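Tolwood Robot Club: your questions, my answers

I run the Tolwood club and I get asked the same things over and over, so I've finally typed them up (with a cup of tea and far too many biscuits).

Do I need to know any coding?

Nope! Plenty of people turn up having never written a line. You'll start on the hand-held grippers, and those are all about steady hands and patience. Coding comes later, if you fancy it.

What are the cubes with the black squares on?

Those are the markers, and they're how we keep track of where each gripper is and which way it's tilted. Please don't put stickers on them or pick at the edges. I've had to reprint a few and it's a fiddly old job. 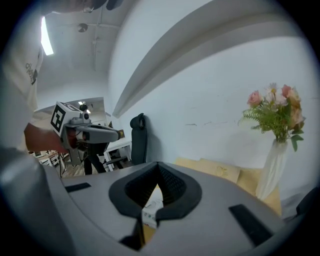
What do we do in a normal session?

We work in pairs and swap over. One person takes a gripper in each hand and practises a table task, usually with ordinary household bits, and the other keeps notes. You repeat it, a lot. Our group project, Gileck, reached 1251 tries in July and I'm still chuffed about it! The aim is 1317 before we move on to folding cloths.
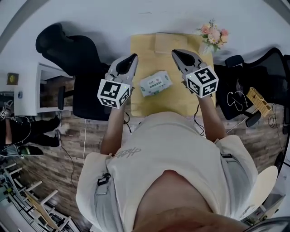
Two grippers and a pack of wet wipes on the table.

Will my arms ache?

A bit, the first time. Rest your elbows when you can, and shout if a cable keeps catching on your sleeve so we can re-route it.

How many places are there?

28, and there are seven left for the autumn term as I write this (Thursday, August 21, 2025). If we fill up I'll start a waiting list.

Can I enter the Horkov Cup?

Yes, once you've done a full term. We enter as a team, so come and have a chat with me first.

Contact us | © Tolwood Robot Club | Back to top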